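4. What the voters seem to be looking at

I should say up front that I came into this section expecting a pretty boring result. College football awards at the smaller-school level get voted on by writers and sports information people who mostly can't watch every game, so my guess was that they lean on the stat sheet and call it a day. That guess was only partly right, and the part that was wrong is the fun part!

The ballots come from the Lorkulov Trophy, which goes each year to one offensive player. I had 200 usable ballots to work with. Each one ranks players from first to fifth, and most voters also fill in the comment box (a few of them really fill it in). I matched every ranked player to a season line from the Sezer game logs, so passing yards, rushing yards, touchdowns, team record, and class year were all in one table by the time I started.

4.1 The 3000-yard line

Quarterbacks who finish with 3000 passing yards do much better than quarterbacks who finish just short of it. You'd expect some of that, of course, because more yards is better. But the jump right at the line is bigger than the jump you get from the same number of extra yards anywhere else on the chart. I ran it with team record in the model and without, and the bump stayed put both times.

My reading is that round numbers travel well. A school's publicity office can put one in the first line of a release, and a voter two time zones away will remember it on Friday when the ballot is due. I can't prove that with this data - the comment box helps a little, but people don't write down why a number stuck in their head.

Running quarterbacks are the odd case. One finalist had 1325 rushing yards and never got near the passing line, and he still placed ahead of two pure passers with better team records. I tried adding rushing and passing together, which fixes part of the problem, and then I tried counting a rushing yard a bit heavier, which fixes more of it. Voters seem to like a guy who runs. I do too, so keep that in mind while reading my interpretation.

4.2 Seniors and the "his turn" effect

The second thing I looked at was class year. Seniors pick up more first-place votes than juniors with matching numbers, and the gap is largest when the senior was a finalist the year before. Several comments come right out and say it. One voter wrote "it's his turn" and left the rest of the box blank.

I went back and forth on how to handle this. A senior who was a finalist last year is also likely to be good, to play for a winning team, and to be a familiar name, and pulling those apart with a sample this size is rough going. What I ended up doing was pairing each returning finalist with the closest first-time candidate on stats and team record, then comparing where the two landed on the same ballot. The returning player came out ahead more often than chance would allow. The pairs are listed in the supplement, including the couple I'm not happy with.

Playoff timing matters here as well. Ballots are due before the playoffs start, so a long postseason run does nothing for a player that year. It does seem to help the next year, though, if he comes back. 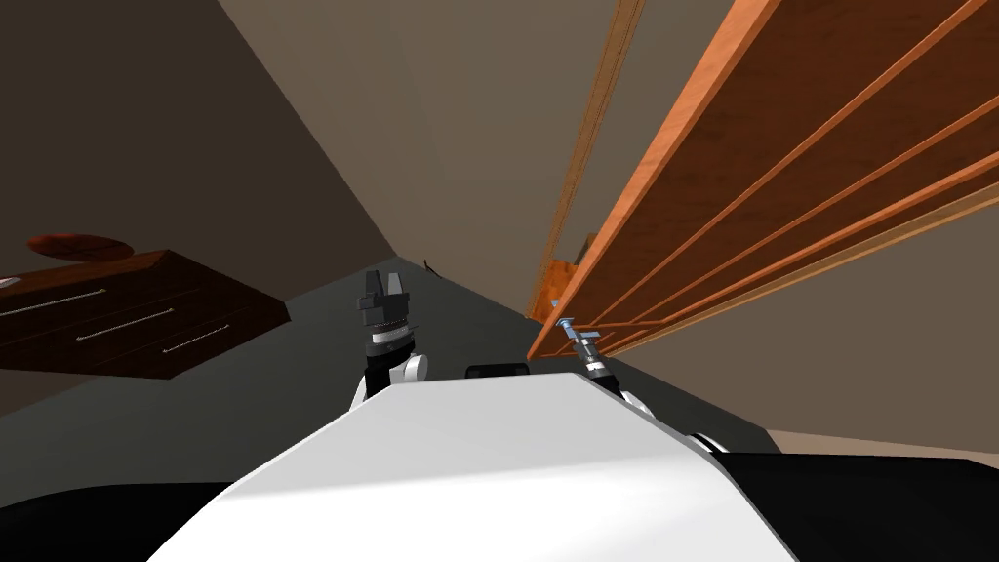

Figure 3. Simulated robot with both arms raised, right gripper against the lower edge of the shelving.

4.3 Things I'd do differently

The biggest gap is the missing ballots. About 50 voters sent theirs in through the Andico form, which dropped the fourth and fifth places, and I treated those as blank. Anyone reusing the table should check whether that choice changes their answer. For the two findings above it moved the estimates a hair and left the direction alone.

I'd also like to have strength of schedule in there. The Nirkinon ratings cover most of the teams but skip the non-scholarship league, and leaving that league out would have cost me two finalists. I kept the players and dropped the ratings. By February I had a rough homemade version going from opponent win totals, and it's in the supplement too, with a warning on it.

Last updated: February

Related items
Preseason watch lists and who stays on them
Do conference awards predict national ones?
Home crowds and fourth-down calls in small stadiums
A short guide to the Sezer game logs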